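Workshop arm learns to stack blocks, one colored square at a time

Whitfield, August 2021

If you have walked past the shared workshop in Whitfield lately and wondered why there has been a light on so late, the answer is a robot arm, three blue blocks and a few squares of colored paper. The members of the Pilier project, which grew out of a conversation over coffee about whether anybody in town could build a robot arm that was pleasant to live with, have reached the stage where the arm moves blocks between the squares and piles them into small towers, and they are as pleased as can be about it (and not shy about saying so).

The arm is black from top to bottom, with a motor at each joint, and it works over a plain beige table that the group likes because the squares stand out so well against it. There are three squares, an orange one, a green one and a light blue one, set out on a slant across the table, and the idea is that the arm should be able to put any block on any square in any order it is asked for. That sounds like a very small thing to ask, and the members will tell you at some length that it is a very large thing to ask, especially of a machine whose first full month was spent learning to stop in the same place twice.

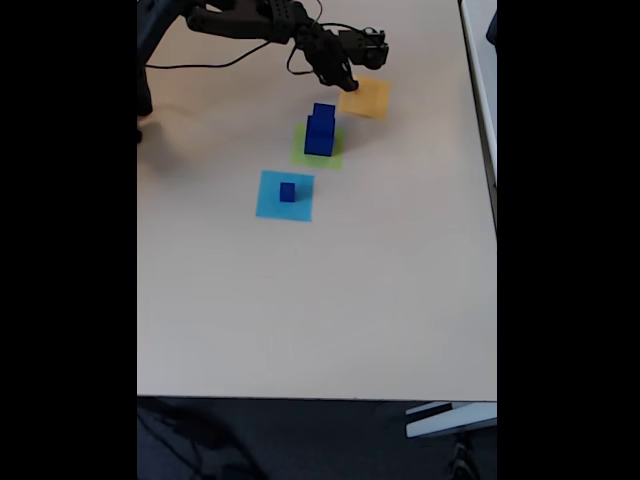 Pilier began with 10 members and now has 12, most of whom had never put a motor into anything before they joined. The early evenings were given over to cutting and refitting parts, and there was a long stretch when the cables were the main topic, as they kept catching on the second joint every time the arm swung back. The fix in the end was to leave more slack and let them hang in loose curves, and although a couple of the members still think it looks untidy, the arm has not pulled a plug out of itself since, so the slack is staying.

The software side has its own name, Clirance, and its own small group of members who look after it. Clirance decides how high the arm should travel between squares and how slowly it should come down over a block, and most of the work this summer has gone into that last little bit of the trip down. A block set on bare paper is fairly forgiving, as it can land a touch crooked and no harm is done. A block set on another block has a good deal less room for error, and the workshop floor, which is dark gray carpet, has been a kindness to the ones that went over the side.

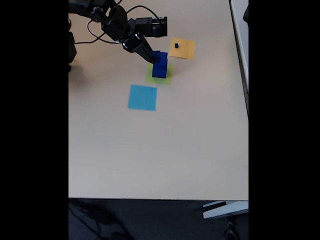 The group keeps a notebook by the door where each try is written down, good or bad, and at the last open evening it stood at 123 tries for the current version of the hand. The goal is 1,000 before anything on the arm gets changed again, which will take a while at the present pace, but the members decided early on that they would sooner know one setup well than be forever swapping parts and wondering which swap had helped. Somebody is usually willing to stay for one more run – and then, as these things go, for another after that.

Money has been modest throughout. The motors and the hand were by far the largest part of the bill, and members put in what they could over the spring, with the rest coming from a bake table at the Skernolen fair, where a very good lemon cake did more for robotics in this part of the county than anyone had a right to expect. The papers came out of a pack somebody already had in a drawer.

There is plenty still on the list. The group would like to add another size of block, and there is a lively and friendly disagreement about whether a third block should go on top of the other two before or after that happens. A few members would also like the arm to sort things that are of some use to the workshop, such as screws and washers, which are forever ending up in the wrong jars, though that will need a finer touch than the arm has at present.

Visitors are welcome at the open evenings through the end of the month, and no experience is called for. Children may come along with a grown-up and are asked to keep their hands off the table while the arm is running. Anyone with spare cable ties, a steady desk lamp or another recipe on the level of that lemon cake is invited to bring them by.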